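Right, I've been promising this for weeks, so pull up a chair: a thread on learning to dye wool with things you can pick, peel or find in the bottom of the veg drawer 1/

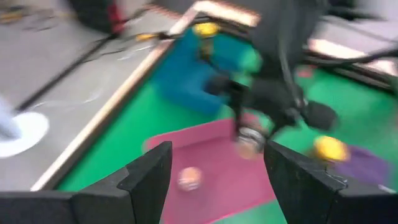 Do you need special equipment to start dyeing wool at home?
A big old pan you'll never cook in again, a sieve, a wooden spoon, a bucket and a set of kitchen scales will get you through your first year.

Background for anyone new here. I took it up in September after an afternoon class at Hirnwood, where I made one skein of muddy yellow and was so pleased with it I carried it home on my lap on the bus.

Since then the back kitchen has smelled of onions, wet sheep or both. I regret nothing!

OK, onions first. Brown onion skins are the best beginner dye going. They're free, they're safe, they keep for ages in a paper bag, and the colour is ridiculous. Proper marmalade orange on the first dip, then gold, then a soft straw if you keep using the same pot.

Ask your greengrocer for the loose skins in the bottom of the crate. Mine looked at me a bit sideways the first time and now there's a bag waiting behind the till.

How much? I go for the same weight of dry skins as dry wool. You can get away with half, but I like it strong.

Before any of that, though, you need to wash the wool. Really wash it. Warm water, a bit of washing-up liquid, leave it to soak, rinse, don't rub. My first patchy skein was patchy because I'd given it a quick swish and called it done.

Then mordanting, a word that put me off for ages. It means giving the fibre something for the colour to hold on to. I use alum. 7 grams for my little test skeins, dissolved in hot water first, then into the pan with the wet wool, heat it slowly, keep it just under a simmer for an hour, let it cool in the pot overnight.

Lid on, window open, and keep the alum well away from children and pets please.

SLOWLY is the bit I want to shout. Wool hates a shock. Hot to cold, cold to hot, a good stir at the wrong moment, and you've got felt. Lovely orange felt in my case (it's now a pot stand).

Next up, avocado. You'd think green. It's pink! Stones and skins, scrubbed clean, frozen until you've got enough, then kept at a very gentle heat for ages. Let it boil and you get brown. Keep it low and you get the colour of old plasters, which sounds awful and looks gorgeous knitted up.

The water matters too. I'm in a hard water area and my avocado comes out rosier than it does for the woman who sits next to me at knit night, whose tap water is much softer. Same stones, same wool, we split the batch. Hers was a pale peachy thing, mine was nearly salmon. We both wanted each other's so we swapped.

Blackberries, sorry, no. Everyone tries them. They give you a beautiful purple for a fortnight and then a sad grey. Same goes for beetroot, red cabbage and most of the things that stain your best shirt forever. Great fun with kids, useless for a jumper.

If you want purple that lasts you're looking at bought stuff, and I haven't got there yet.

Things from the lane that have worked for me so far: walnut husks (deep brown, no mordant needed, wear gloves or you'll have brown hands till spring), ivy leaves (a greyish green, wear gloves for those as well, the sap can bring you out in a rash), and bramble tips, which are much better behaved than the berries.

Only pick what there's loads of, and only where you're allowed. I leave lichen completely alone. It grows so slowly it seems rude.

Now, iron. A tiny pinch of it in the pot at the end makes everything darker and moodier. Yellow goes olive, orange goes to a sort of tobacco brown. You can buy it as powder or leave rusty nails in a jar of water and vinegar. Tiny pinch, I mean it. Too much and the wool goes crunchy.

My favourite colour so far came out of an onion pot on its third use, with iron. I have tried to get it again four times and I can't. So the other bit of advice is to WRITE THINGS DOWN. Weight of wool, weight of plant, how long, how hot, which tap. Tie a tag to each skein before it goes in the pot, because they all look alike when they come out dripping.

I use bits cut from a plastic milk bottle, with the notes in pencil. Paper tags turn to porridge.

Someone asked what wool I buy. At the moment it's undyed yarn from Sornomen, 233 metres to the skein, a bit rustic and a bit sheepy, and it drinks up colour like nothing else I've tried. Anything labelled superwash takes dye faster and brighter but I find it loses some of its bounce.

Cotton is another world. It needs different prep and it sulks. I did one tea towel in onion and it came out the colour of weak tea, so at least it was in keeping.

Testing for fading: wind a bit of yarn round a strip of card, cover half with foil, tape it in a sunny window and leave it for a month. Then peel back the foil. It's the most exciting thing to happen on my windowsill all year. Onion drops a shade, walnut doesn't budge, and turmeric practically leaves the building.

Books and classes! The Hirnwood afternoon is worth every penny if you can get to it, they run it again in spring. There's also a dye garden at Clornlow you can wander round, all labelled, with dyed samples hanging up next to each bed. Go when the weld is up, it's taller than me.

I've started my own bed at home. One row of madder, which needs three years before you can dig the roots. THREE YEARS. I've told it good morning every day anyway.

What am I making with it all? A blanket. 84 squares, every one a different pot, knitted in plain garter stitch so the colours can get on with it. The oniony ones are going in a line along the bottom and fading up into the avocado. I keep laying the finished squares out on the bed and moving them about when I should be asleep.

If you have a go, start with onion, start small, and please show me what you get. I want to see the muddy ones as well.

Edited to add, as a few of you asked: used onion and avocado baths go on the compost once they're cold. Alum water I dilute well and pour down the sink. Don't tip it in a pond or a stream.

And yes, you can dye eggs in the leftover onion water, but only if that pan has never had alum or iron anywhere near it. Keep a separate one for food. Goodnight, I've got a pot to turn off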